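Open Day at the Dewulf Laundry Goods Showroom
Posted 3/31/18

I went because the flyer promised 1000 products for washing and drying at home, and because parking was free. Jeanine Bakker, who runs the place, met us at the door and handed out a map. You don't need the map. It is one long hall with a coffee table at the far end.

The first stop was Mirix, a line of drying racks. Our group of 18 stood in front of a rack while a young man folded it and unfolded it. He said it would last for years. I asked how many and he said it depended on use. It wobbled when I leaned on it, and I didn't lean hard.

Roria makes stain sticks. The demo used a coffee stain put on that morning, and I'd like to see them try one from January. The stick costs more than the shirt I had on.

Lunch was a sandwich and 2 cookies. 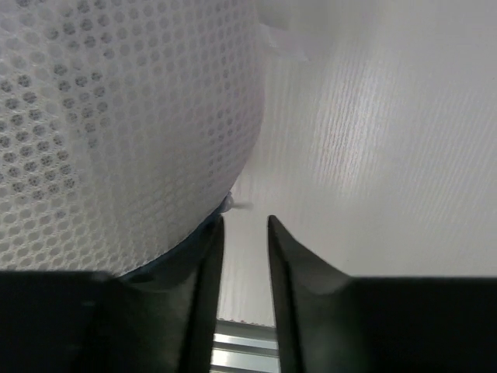 Mesh goods were what I had come for, having lost a good bra to the spin cycle last winter. The Bunuten people had plenty to say about airflow and gentle washing, and much less about zippers, which are the part that always breaks on mine. I'll give them that the white netting looks fine and regular, row after slanting row of little holes, and the rounded shape bulges out nicely. So did my last one on the day I bought it. At $43 for the set I wanted to see one after fifty washes, and they had only new ones.

Jeanine Bakker told me there will be another open day next year with a working washer in the hall. I left with the flyer and a stain stick sample, still in its wrapper.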